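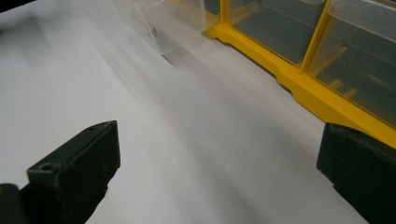 Gripper fingers open over the bench at the yellow drawer organiser, small parts sorting task.

Progress report for March
Plirudo small parts handling project, Zandstead workshop
Prepared by Radwa Abdelaziz for the Cherkaoui Fund

Hi all,

I know you were expecting the nice report this time, the one with the finished sorting numbers. You'll get numbers, but most of this is about the finger fault, as it ate a good chunk of the month and I'd like you to hear it from me properly.

First, where we're at. The plan was 1476 recorded drawer runs by the end of March. We did all 1476, so on paper we're right on schedule. After going back through them we're keeping 1326. The rest are binned because the width reading from the gripper can't be trusted, and I don't want bad readings sitting in the set you're paying for.

What went wrong: the left finger had worked itself slightly out of line on its mount. It wasn't much, and you couldn't feel it by hand unless you knew to look. The fingers would still open and close happily, and the software still reported a good grip on the drawer lip. But the grip was landing on one corner of the finger face instead of flat across it, so the drawer came out crooked. Most of the time it just scraped along the divider and got there in the end. A few times it jammed, the arm kept pulling, and the whole organiser came along for the ride.

The bad one was mid-afternoon, when Lahcen was reaching in to straighten the organiser after one of these jams. He'd pressed pause on the screen, and the arm did pause, but the gripper didn't. It was still trying to finish its close, and it shut on the side of his glove. He got his hand out, no injury, not even a bruise. We still treated it as a near miss and stopped everything for the rest of that day and the whole of the next. He filled in the form himself and was a good deal calmer than I was!

So there were two separate faults, and I want to be clear that the second one is the one that matters. A loose finger costs us data. A pause button that only pauses half the machine can hurt someone.

For the finger, we pulled both of them off, cleaned out the mounts, and put them back with thread locker and a dab of paint across each screw head so any movement shows up straight away. We also check alignment against a flat block before every batch of 64 runs now. It takes up to 4 minutes and Lahcen grumbles about it, but he's the one who wrote it into the start-up sheet.

For the pause, I got on the phone to Vomgate, who supplied the gripper controller. Their support person walked me through it and it was our wiring plan at fault - the pause signal went to the arm only, and the gripper was set up to finish whatever command it had been given. We've changed it so pause stops both. There's also a physical stop button on the bench edge that cuts drive power to the gripper, and the rule is that you hit that one before your hands go anywhere near the drawers. On-screen pause doesn't count any more.

We tested the new setup with a foam block between the fingers, pausing partway through the close over and over at different speeds. It stopped every time. I'd still like somebody from outside our little team to look it over, and the Zandstead safety officer has agreed to do that in April.

On money, there's no change to the total. The stop button, cable and spare set of fingers came out of the consumables line, which had room in it. I would like your okay to move the replacement runs into April, which pushes the start of the mixed-drawer work (where parts from different drawers get swapped around) back a bit. The final delivery date stays put.

One good thing out of all this is that the crooked pulls are quite useful to look at. Lahcen reckons he can spot one from the motor current well before the drawer jams, and he's got a rough version of a check that trips on it. Too early to promise you anything. If it holds up on the April batches I'll put it in the next report with some proper results.

The near miss form and the new wiring drawing are attached. Give me a call if any of it worries you, mornings are best.

Cheers,
Radwa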